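28 August 2022

Back from the lab, feet killing me, writing this fast before I forget. Demo is in October and today was the first time I thought we might get there.

Team name is finally settled, Miranda. I wanted Kirham, got outvoted, fine. The task is the grocery one from the Soluten challenge sheet: toy food on a table, arm sorts it into the right dish when asked. Sounds like nothing. We need 60 clean runs logged by midterm and so far we have 6. Six!!

Most of the morning went on the grasp height. Somebody had typed 165 in the config where it should be 20 less, and the fingers kept closing on air. I'd blamed the calibration for a week, redid the whole thing twice. Note to self, read the config FIRST. Also fixed the wrist camera dropping out, loose plug, and wrote the new labels for the fruit. The club at Hokau uses a much bigger label set then us but I think short names are better, banana, strawberry, orange, done.

Then the layout argument. I want the green basket in the middle so everything is a short reach. Others want it nearer the edge. We kept it my way for today.

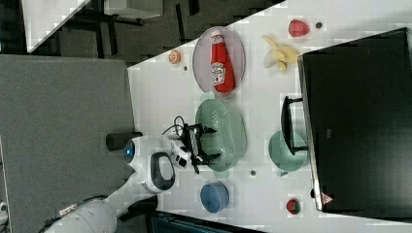
Basket under the gripper, ketchup on its tray.
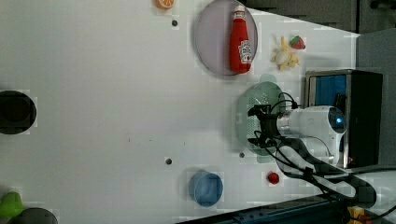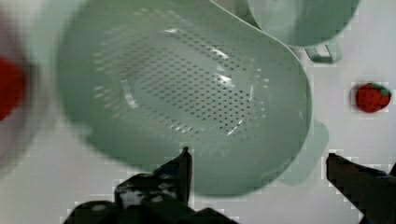
The ketchup is still my big worry. Strawberries are small but at least the code knows which way to come at them. A bottle on its side has one good angle and the planner picks it maybe when it feels like it. Going to try forcing the wrist rotation before the approach, ten lines of code, shoud be doable before class.

Also have to: charge laptop, return the hex keys, write up my half of the report (ugh), ask about lab hours over the break. And eat something. Had chips for lunch and it's almost nine.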